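Home | Lists | Archive by thread | Archive by author | Search | Log in

[surmont-players] Re: co-op in Mowat, and is the third map worth the slog? 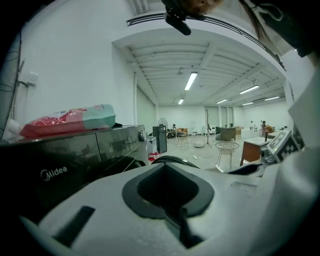 Hi all,

Sorry for the long gap, I've been meaning to answer this one properly and then I kept playing the thing instead of writing about it!

On 19/11/2021, Czesław Zalewska wrote:

> Picked up Mowat in the sale on the strength of what people said here
> in June. Played it solo up to the lighthouse and I'm a bit torn. The
> shooting is great, the digging is great, but the ammo economy feels
> like it was tuned by somebody who hates me. Does co-op fix that or
> make it worse? And is the third map as long as it looks? I have a kid
> and a job and I can't do another four-hour bog crossing.
>
> Also, can somebody explain the bell to me. I rang it and everything
> on the island got up.

OK, co-op first. It makes the ammo better and everything else sillier. Each player gets their own crate drops, but the enemies only scale up a little with two people, so you come out ahead pretty quickly. With 3 players it tips over the other way -- the game starts throwing diggers at you in pairs, and they always seem to pop up under whoever is carrying the lamp. My brother and I did the whole lighthouse stretch as a pair and finished with 200 rounds between us, which on solo would've been a dream. I don't think I ever had more than a couple of clips on my own.

The thing that helped me most on solo was to quit treating the rifle as the main gun. I know it's the one on the title screen and it sounds fantastic, but the flare pistol sets the peat on fire, and burning peat does your work for you while you stand on a rock and feel clever. (Check that your rock isn't surrounded by peat. Ask me how I know.) The shovel is good too once you get the timing down. It has a big wind-up, so start the swing when they're still a body length away.

Now the third map. Yes, it's long. It took me 11 evenings, though mine are short ones and I spent one of them falling off the same pier. There are way more save lanterns than on the bog, though, and you can break it up. If you take the quarry road in place of the beach you skip the ferry fight completely, and you can go back for it later when you've got the better coat. The beach is prettier. The quarry has a dog! You can't pet the dog, which I've complained about on the forum, and I'll complain about it here as well.

I do think it's worth the slog. The last third of that map, with the fog coming in and the music dropping down to that one squeeze box, is the best thing in the game for me. The story stuff is kind of nonsense (it's 1882, there's a curse, everybody's uncle is dead) but it's told mostly through the letters in the houses and you can skip every single one if you like. I read them all, of course. The postmaster's are the funny ones.

About the bell. You're not supposed to ring it the first time you see it, and the game does a lousy job of telling you so. It wakes everything up until the next lantern. If you come back with the wool from the weaver's loft you can muffle it, and then it only calls the one big guy, and he drops the key to the cellar. If you've already rung it and saved, don't start over -- run for the church, shut both doors, and wait for the tide to turn. They wander off after a while. I had a sandwich.

A couple of settings while I'm at it. Turn off the head bob, it's brutal in the boat sections. If you're on a controller, put dig on a shoulder button, because the default has you letting go of the aim stick every time you want a hole, and you'll want a lot of holes. And the subtitles default to tiny. They're under Sound for some reason, not Display.

Has anybody here tried Irine yet? I saw it's by a couple of the people who did the level design on Mowat, and it looks like the same kind of mud and misery but from above, with turns. I usually bounce off turn-based stuff, but I liked Festitz a lot more than I expected to, so maybe I'm coming around. If someone's a few hours in I'd love to hear whether the fights drag.

Czesław, if you want a second body for the lighthouse I'm on most nights after nine, and I promise to carry the lamp. Just don't touch the bell till I get there.

Cheers,
Dell

Recent threads on this list
Festitz: save files gone after the patch
Irine demo, first impressions anyone?
Controller layouts for left-handers
Mowat: muffled bell, key not dropping
Swap pile: boxed games, collect or post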